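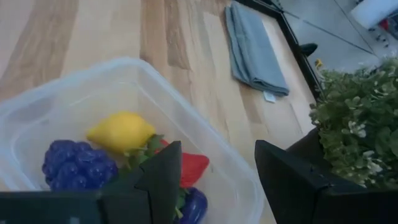 Text: Kowalczyk, Rukgate shop

Wultwood Table Oil, 1000 ml

Wultwood is an oil for indoor tables, counters and shelves of solid wood. We sell it in a metal can of 1000 ml with a screw cap. It gives a matte surface and keeps the color of pale woods quite light, but please always try it first on a small hidden place.

How to use
Sand the wood and remove all the dust. Shake the can well. Put on a thin layer with a cotton cloth, wait 45 minutes, then wipe off everything that the wood did not take. The second layer can go on the next day. For old and thirsty wood we recommend a third one.

Wet cloths can catch fire by themselves - lay them flat outdoors to dry, or keep them in water in a closed metal can.
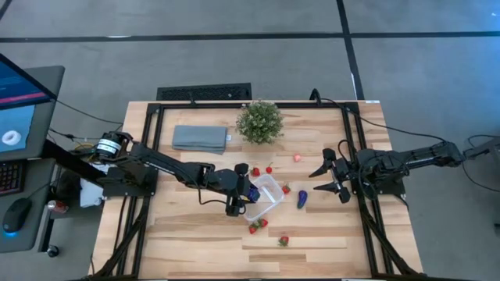
Can I use it on top of old varnish?
The varnish must be sanded away completely, otherwise the oil stays on the surface and will be sticky.

Details
Item number: 954
Can weight: nearly 50 ounces with the oil inside
Storage: between 45 and 77 °F, no frost
Shades: clear, white

The white shade will come back in November. The smaller can, sold before under the name Torance, is no longer made. It was the same oil, so you can use up the rest of it together with this one. 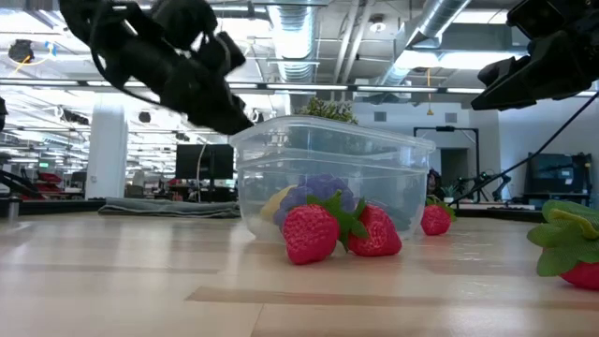

Light wooden tabletop, with toy grapes in a clear container.

Page updated 02/04/2020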